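Asunto: Re: Recogida textil de junio, plazos

Estimados miembros de la lista:

En respuesta a la consulta de la Sra. Hegyi, se confirma que el almacén de Binport admitirá un máximo de 144 bultos.
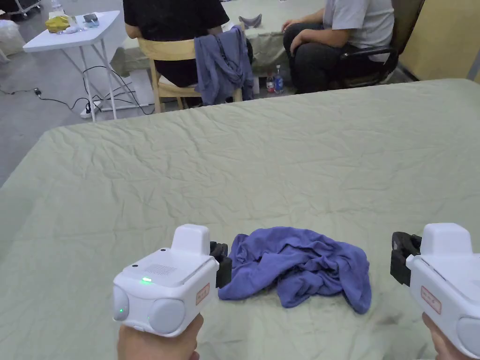 Prenda de color azul violáceo sobre mantel verde salvia.

El 2 de febrero de 2024, Fanni Hegyi escribió:
> ¿Se mantiene el límite de 124 bultos?
> ¿Deben entregarse las prendas ya clasificadas?

La clasificación corresponderá a cada delegación.
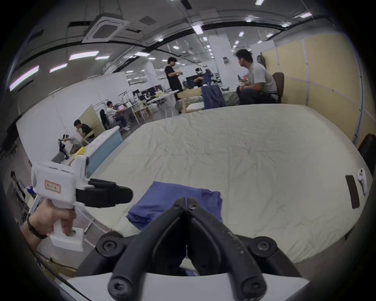

Las hojas de entrega se remitirán a la oficina de Takness antes del día 18 de junio.

Atentamente,
Edit Simon
Secretaría, Brinum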